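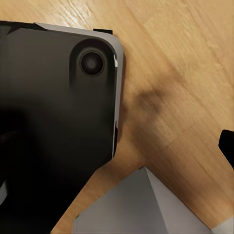
Slide 1. Title, my name, Janurcombe workshop. Skip the bio.

Slide 2. Goal: a two-finger arm that picks a phone off a bench and sets it down again without scratching the bench. Everything is tried in simulation first, then on the build in the shop. Mention that Shiuli Thambiah wrote the contact settings. Kathleen Doherty did the housing.

Slide 3. Parameters. Simulation step 8 ms. Closing force capped at 152 grams. Say why the cap is low — the finger mounts are printed, and Gunther cracked two in April.

Slide 4. The view from above the bench. Pause before moving on.

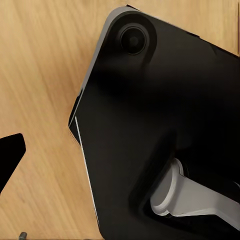 Simulated gripper housing over the wood tabletop, light grey finger in the recess.

Slide 5. Results. 708 simulated attempts, 97 failures. Most failures are late contact on one side, which turns the phone before the second finger arrives. Do not read out the table.

Slide 6. Open items. Friction on wood is still a guess. Kuo-hua wants a softer pad; I want a slower close. Both go on the list.

Questions. If asked about cost, point to the parts sheet by the door.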